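4. Recolha de demonstrações com a câmara de pulso

4.1 Âmbito

Esta secção descreve o procedimento de gravação de demonstrações na estação Marar, destinadas ao treino do modelo de manipulação Tridov. Aplica-se a operadores com a formação inicial concluída. A instalação do braço e a ligação à rede são tratadas na secção 2; a calibração da câmara, na secção 3.

Entende-se por demonstração a execução completa de uma tarefa, do ponto de partida ao ponto de repouso, gravada sem interrupções. Um conjunto corresponde a 40 demonstrações da mesma tarefa, no mesmo local.

4.2 Preparação da estação

1. Confirme que o botão de paragem de emergência está acessível a partir da posição do operador.
2. Limpe a lente da câmara com o pano fornecido. Não utilize álcool.
3. Abra a aplicação Zindley e selecione Projeto > Nova sessão.
4. Introduza o código do local e o código da tarefa, tal como constam da ordem de trabalho.
5. Verifique o espaço disponível em disco. A aplicação recusa o início da sessão abaixo de 80 GB.
6. Abra e feche a garra três vezes em vazio. O valor de abertura no ecrã deve acompanhar o movimento sem atraso percetível.

ATENÇÃO: Mantenha as mãos fora do alcance da garra sempre que o indicador de estado estiver aceso, mesmo com a gravação em pausa.

4.3 Gravação

1. Conduza o braço ao ponto de partida e aguarde o sinal sonoro.
2. Prima Gravar. O contador de demonstrações avança uma unidade.
3. Execute a tarefa a velocidade constante. Evite correções bruscas; se falhar a preensão, afaste a garra e repita a aproximação dentro da mesma gravação.
4. Leve o braço ao ponto de repouso e prima Terminar.
5. Classifique a demonstração como Completa, Com recuperação ou A rejeitar.
6. Altere a posição inicial do braço antes da demonstração seguinte, dentro dos limites indicados na ordem de trabalho.

Nota: As demonstrações com recuperação são úteis para o treino e não devem ser eliminadas. Reserve a classificação A rejeitar para colisões, perdas de imagem e interrupções por terceiros.

4.4 Verificação do enquadramento

Ao fim de cada 11 demonstrações, abra uma imagem da gravação mais recente e confirme os pontos seguintes:

- as peças da garra são visíveis junto ao limite inferior;
- a estrutura de trabalho distingue-se do fundo;
- as fontes de luz presentes na imagem não encobrem a zona de contacto.

A inclinação da imagem acompanha a orientação do pulso e não constitui defeito. Não rode a câmara no suporte para a compensar - a calibração deixaria de ser válida.
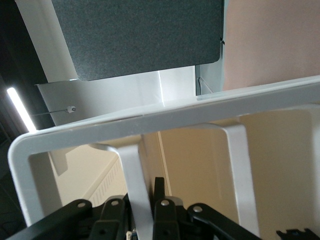

Figura 4-1. Vista da câmara de pulso, com a garra sob uma estrutura branca. À esquerda, uma lâmpada fluorescente acesa.

CUIDADO: Em trabalhos sob calhas ou suportes, reduza a velocidade do braço antes de elevar a garra.

4.5 Encerramento e envio

1. Prima Fechar sessão e aguarde a verificação dos ficheiros.
2. Registe no campo Observações qualquer mudança de iluminação ou de disposição do local.
3. Selecione Enviar. Não desligue a estação até surgir a indicação Transferência concluída.
4. Se for apresentado o erro 1,706, repita o envio uma vez. Caso o erro persista, conserve os ficheiros locais e contacte a assistência da Jastent, ao cuidado de Rüdiger Kohlhase.

Os ficheiros locais só podem ser apagados após confirmação escrita da receção.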